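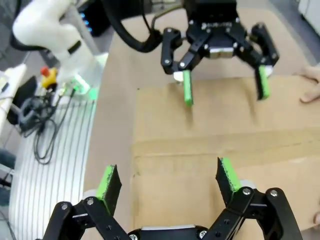
段ボールを敷くと机の上がかえって貧乏くさくなりませんか、という感想を前の記事のコメント欄にもらいまして、うーん、なります。なりますよね(笑)。そこは否定できないんですけど、それでも私はやっぱり敷く派なので、今日は段ボールの話をします。敷く話と、箱にする話と、テープの話。長いです。お茶でもいれてからどうぞ。

そもそも私が段ボールを敷くようになったのは、カッターで机に傷をつけたのが始まりでした。荷物を開けるときに横着して、机の上でそのままザーッとやってしまったんです。しかも箱の角じゃなくて真ん中を。白っぽい天板にすーっと細い線が入って、その日は一日じゅうその線ばかり見てました。触ると指先にひっかかるんですよ、ああいうのって。で、次の日から、開いた箱をぺたんと広げて下に敷くようになって、もう八年以上になります。

カッターマットを買えばいいじゃない、と家の人には言われました。持ってるんです、カッターマット。緑のやつ。でもあれ、箱を広げて作業しようと思うと小さいんですよね。大きいのはそれなりの値段がするし、丸めてしまうとクセがつくし、立てかけておくと倒れてくるし。その点、大きな箱を一つ切り開けば机の大半は隠れてくれます。汚れたら替えればいいし、紙ひもで縛って出せばおしまい。気楽なものです。

ただ、なんでも敷けばいいというわけでもなくて、向き不向きはあります。

まず、薄い箱はだめ。お菓子の詰め合わせが入っていたような薄手のものは、上で作業しているとすぐよれてきます。逆に厚すぎる二重の段ボールは、今度は折り目のところが浮いてしまって、物を置くとカタカタする。ちょうどいいのは、家電の中でも小さめのもの、たとえばポットとか炊飯器とかの外箱くらいの厚みです。Zisachという通販の箱がこれにぴったりで、うちではわざわざ取ってあります。印刷が片面だけで、裏返すとまっさらなのもいい。

それから折り目。箱を開いたものなので、どうしても横に一本か二本、筋が入ります。これを手前に持ってくるか奥に持ってくるかで使い心地がけっこう違うんです。私は断然、奥。手前にあると、腕を置いたときに肘の内側に当たって地味に気になるし、鉛筆で何か書こうものなら線がガクッとなります。どうしても手前に来てしまうときは、上からテープを一本まっすぐ貼っておきます。貼るだけで段差がだいぶなだらかになるし、切れ目からほこりみたいな紙の粉が出てくるのも止まるので、これは試してみてほしいです。

あ、粉といえば、段ボールの粉! あれ、どうしてあんなに出るんでしょうね。黒いセーターで作業すると、終わったころには袖口がうっすら茶色いんですよ。切り口を下に向けて置くとか、使う前に外でばさばさやるとか、いろいろ試しましたけど、結局は切り口にテープをくるっと巻いてしまうのがいちばんでした。四辺ぜんぶじゃなくていいです。自分の側の一辺だけ。そこがいちばんこすれるので。 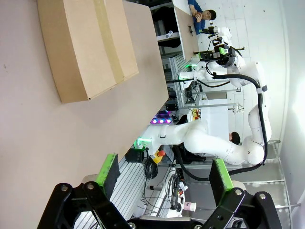 さて、箱にするほうの話です。年末はどうしても荷造りが増えますよね。うちも今週は実家に送るもの、返すもの、貸していた鍋の帰り便(これは相手が送ってくれるので受け取るだけ)と、玄関がちょっとした倉庫みたいになっていました。荷造りで私がいつも思うのは、テープは一本でいい、ということなんです。薄茶の箱の合わせ目に沿って、長いほうへ一本すーっと通しただけの、ああいう閉じ方。見た目もすっきりしているし、受け取った側も開けやすい。もちろん本とか瓶とか、重いものは別ですよ。底は十字に貼ったほうがいいです。でも蓋のほうまでぐるぐる巻きにされた箱を開けるときの、あの、どこから刃を入れればいいのかわからない感じ、私は苦手で。自分がされて困ることは人にもしないでおこうと思っています。

テープはTralthamの茶色いのを使っています。紙じゃなくて布のほう。手で切れるのがうれしくて、もうずっとこれです。駅の反対側にあるPešekという文具店に置いてあって、まとめ買いの袋だと1458円。高いといえば高いんですけど、安いテープを買ったときの、角からぺろんと浮いてくる、あの情けない感じを思うと、まあ納得の値段かなあ。あと、剥がしたときに箱の表面をごっそり持っていかないのも好きなところです。敷くほうに回すとき、表面がむけていると使えないので。

そうそう、箱をあとで敷くつもりなら、開けるときから気をつけたほうがいいです。ここ、前の記事で書き忘れていました。

私のやり方はこんな感じ。まずテープは切らずに、端をつまんで剥がします。寒い日は硬くなって途中で裂けやすいので、部屋に入れてしばらく置いてから。急いでいるとついカッターを出したくなるんですけど、ぐっとがまん。それから中身を出して、箱を横に倒して、底のテープも同じように剥がす。そうすると筒みたいになるので、のりしろのところに手を入れて、ゆっくりべりべりっと。工場でのり付けされているところは、ほんとうに強情なときがあります。そういうときは無理せず、のりしろの横をカッターで落としてしまってください。私は一度むきになって指の関節のところをすりむきました。段ボールで手を切ると、見た目のわりにずっと痛いんですよね……。

広げたら、フラップをどうするか。切り落とす人もいると思うんですけど、私は手前の分だけ残して、机の縁から下に折って垂らしています。これが滑り止めになるんです。机と段ボールって思っているより滑るもので、力を入れて何か切っていると、だんだん向こうへ逃げていくでしょう。フラップを一枚垂らしておくだけで、前には行かなくなります。横に動くのは、まあ、愛嬌ということで。養生テープで角をちょんと留めてもいいです。粘着の強いテープで直に机に留めるのはやめておいたほうがいいです。二年前の三月にそれをやって、跡を取るのに丸一日かかりました。消しゴムと中性洗剤とぬるま湯と、最後はあきらめの気持ち。いまもよく見るとテカッとしたところが残っています。

で、敷いた上で何をするのかというと、だいたいなんでもです。荷造り、封筒の宛名書き、包丁研ぎ、靴磨き。靴磨きのときはさすがに専用の一枚にしていて、裏に「くつ」と書いてあります。間違えて食品を包むときに使ったらいやなので。包丁研ぎは下に濡れぶきんが要るから、ほんとうは段ボールには向かないんです。でも水がしみたところで、その一枚とお別れすればいいだけなので、まあいいかと思ってやっています。

困るのは、小さくて平たいものが見つけにくいことかな。段ボールの茶色って、思っているよりいろいろなものを隠します。輪ゴムなんてもう、完全に同化します。茶色い封筒もあぶない。この前なんか、切手を貼り終わった封筒を下敷きの段ボールごと片付けかけました。白いものや色のはっきりしたものなら大丈夫なんですけどね。なので輪ゴムは、Kesaの色つきのを使うようにしたら、ぐっと減りました、行方不明が。

それともうひとつ、敷きっぱなしにしないこと。これは自分に言っています。一枚敷いてあると、なんとなく「ここは作業中です」という顔になるので、つい物を置いたままにしてしまうんですよ。ハサミを置き、メジャーを置き、飲みかけのコーヒーを置き、気がつくと段ボールの上にもう一つ別の机ができている。夕方になったらいったん全部どけて、段ボールも立てかける。天板がぱっと出てくると、けっこう気持ちが変わります。毎日できているかと聞かれると、目をそらしますけど。
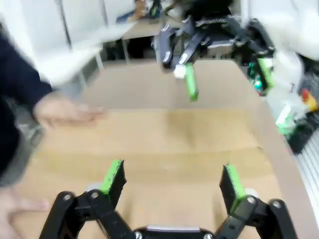
台に広げた段ボール。うっすら折れたところがあるくらいが、よくなじんでいて好きです。

替えどきの話もしておきますね。新品(という言い方もおかしいけれど)の段ボールは、ちょっとつるつるしていて、物が落ち着かないんです。何日か使って、手をついたり箱をのせたりしているうちに、うすく皺が入って、表面の張りが抜けてきます。そこからが使いごろ。で、さらに使っていると、今度は刃の跡が重なってきて、字を書くとペン先がはまるようになる。こうなったらおしまいです。裏返してもう一回使えることもありますが、深い傷は裏まで来ているので、光にかざして見てみてください。筋が透けていたら、もういいよ、ごくろうさま、です。

捨てるときは、さっき貼った切り口のテープを剥がしてから。布テープは古紙に混ぜられないので、ここだけちょっと面倒です。紙テープにしておけば楽なのはわかっているんですけど、紙のほうはこすれるとすぐ毛羽立ってくるし、手前の一辺には向かない気がします。どなたか、こすれに強くて一緒に出せるテープをご存じでしたら教えてください。わりと本気で探しています。

あと、取っておく箱の量ですが、うちは「押し入れの横のすき間に立てて入る分だけ」と決めています。すき間の幅は41センチ。ここからはみ出したら古い順に出す。決めておかないと、段ボールって無限に増えるんですよね。いい箱だなあ、しっかりしてるなあ、いつか使うなあ、と思って取っておくと、いつかの箱でいつかの箱を押しつぶすことになります。特に小さい箱! 小さい箱はかわいいので危険です。敷くこともできないし、送るものもたいして入らないのに、なぜか手放せない。先週も手のひらにのるくらいの箱をひとつ、捨てるつもりで玄関まで持っていって、そのまま持って帰ってきました。いまは切手入れになっています。

そんなわけで、コメントをくださった方、貧乏くささの件は解決しないままですみません。きれいな布をかければいいのかなとも思ったんですが、布をかけたらたぶん、その布の上に段ボールを敷きますね、私は。

今日は12月28日(水)。送るものはあとひと箱で、中身がまだ決まっていません。おせんべいを入れるか、干し柿にするか。干し柿は重いから、底は十字に貼ります。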